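Traletti blog network - pre-publication inspection, Sunday, March 23, 2025
Inspector: Reiko Hosoda

1. Broken links repaired: Yes. 13 found on the Kimileck blog.
2. Reader comments moderated: Partial - 662 of 696 cleared.

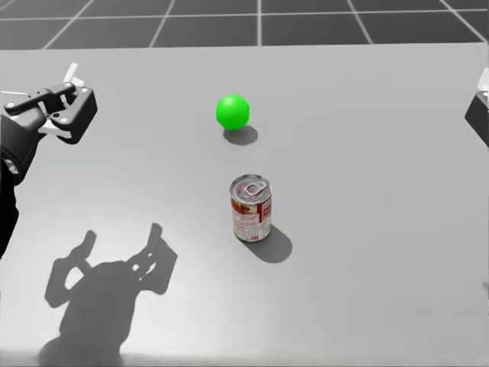

3. Interview consent forms on file: No. Three remain unsigned. Saadet Karakaya is to obtain them before posting.
4. Image credits checked: Yes.
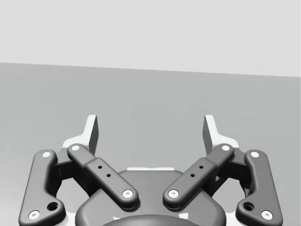 Fig. 2. Gripper, gray surface behind.

5. Backup login tested: Yes.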